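Small kitchens, fixed routines: a conversation with a kitchen organizer

Prastlow is a home organizing practice that works almost entirely on rental kitchens. The owner has set up 38 of them to date and keeps a written procedure for each type of layout. We met in October to talk about counters, floors and the order in which a kitchen should be put away.

The first subject was the floor. The owner treats it as storage that has gone wrong.

"Anything standing on a kitchen floor has to be either furniture or on its way somewhere," the owner said. "A slatted wood stand is furniture. A fabric bag on top of it is on its way somewhere. If the bag is still there at the end of the week, the stand has become a shelf, and you need to decide whether you want a shelf at that spot."

The practice has no objection to open slatted pieces. They let air through and can be swept around. The owner's rule is a minimum clearance of 80 centimeters between any such piece and the cabinet fronts, measured with the drawers closed.
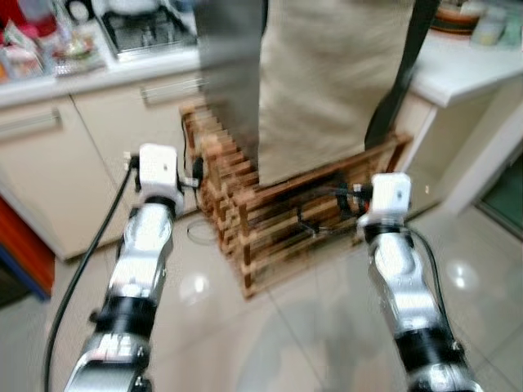 Counters and drawers

Most rental kitchens the practice sees have one run of white countertop over light cabinets, with two drawers directly under the top. The owner considers this the best arrangement available at the price and spends the most time on it.

"The two top drawers do the work of the whole cabinet," the owner said. "Left drawer is cutlery, right drawer is tools. I don't put towels in either one. Bar handles collect towels anyway, so people end up with plenty of them at the front."

On the counter itself, the procedure sorts by how often a thing is used. Kettle and other daily appliances go to the back, within reach of the outlet. Boards lie flat to one side. Small bottles are grouped in the middle on a tray, and the practice uses one called the Brundico, a shallow model with a 10-millimeter lip.

I asked whether small bottles should be on the counter at all.

"Some of them. Oil, salt, whatever gets opened every day. The trouble is that supplements, syrups and hand cream move in next to them. I take everything off, wipe the surface, and put back only what the client used since the day before. The rest goes in a box. Clients can take things out of the box whenever they like, and they usually take out a few."

Cords get their own paragraph in the procedure. A looped cord should hang clear of a drawer, and the owner prefers a hook on a side panel to one on a cabinet face – the face gets opened, the side does not.

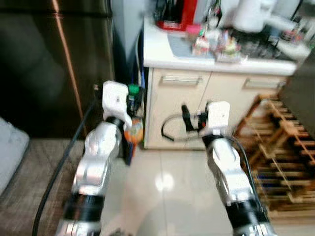
Base cabinet with two top drawers and a white countertop, refrigerator to the left.

The gap between the refrigerator and the nearest cabinet came up next. Clients often ask for a rolling rack to fill it. The owner has installed several, among them the Onditura, and has since taken most of them out again.

"A narrow gap is useful for cleaning. Once a rack is in there, it holds foil and baking paper, and whatever falls behind it stays. I would leave the gap."

The refrigerator is the last stage, done after the counters and the floor. Bottles are kept upright, on a shelf with enough height for the tallest one, and sorted by whether they are open. Water stands to one side. Juice and soft drinks stand next to it with the labels facing out.

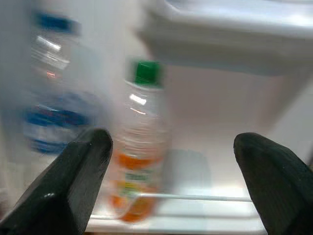

"People put the tall bottles in the door and then the door sags," the owner said. "The hinge on a rental refrigerator is not something you want to be paying for. A shelf takes the weight better, and you can see the level in each bottle without lifting it."

For shelf liners the practice uses a ribbed mat from Cruickshank, cut to size and washed once a month. The owner does not use bins for bottles. A bin adds a wall on each side, and on a narrow shelf that costs the width of one bottle.

A full kitchen takes the practice a working day, starting at 8 a.m. with the floor and finishing with the refrigerator in the late afternoon. The client receives a one-page plan showing where each group of items goes. According to the owner, the plan is usually taped inside a cabinet door and consulted for the first month or so. After that the small bottles start to spread again, and a second visit of two hours is normally enough to put them back.

Contact | Copyright Prastlow, all rights reserved | Back to top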